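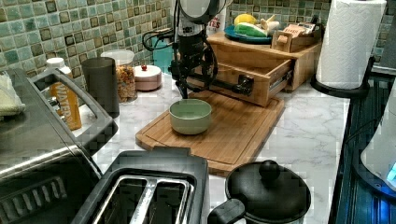 3.2 Study setting and materials

Fieldwork took place in Bragança, in homes that had agreed to keep a written record of the food they threw away. Households were recruited through notices in two grocery stores and a letter sent home from the local schools. We mailed 200 invitations and kept the first 100 households that returned a signed form and had at least one adult who cooked on most days. Student rooms and homes that took most of their meals from a canteen were left out.

Each household received a kitchen scale, a lidded pail and a paper diary. The diary asked for the type of food, its weight, and one of six reasons for throwing it out: spoiled, past date, left on the plate, cooked too much, did not taste good, or other. Peelings, bones and coffee grounds were weighed but entered on a separate page, following the split between edible and inedible waste used by Quintela and Obura in their earlier work on school meals.

Figure 2. Kitchen counter with a bowl on a bamboo cutting board and a small stand with a drawer behind it.

Counter space differed a good deal between homes, and this affected where the pail was kept. In smaller kitchens it often went under the sink or out on the balcony. Marinho suggested during the pilot that distance from the pail might lower the number of entries, so its location was noted at the first visit and used as a control in Section 4.

Diaries were kept for two weeks in October. Matilde Calado and Lahcen El Ouafi visited each home at the start and again at the end, when they collected the diary and asked a short set of questions about shopping habits, leftovers and freezer use. Answers were written down by hand and typed up the same evening.

Entries without a weight were kept if the food could be matched to a standard portion – a slice of bread, a boiled egg, a cup of cooked rice. All other entries without a weight were dropped. Liquids poured down the drain were recorded by only a few households and are not included in the totals.

3.3 Coding of reasons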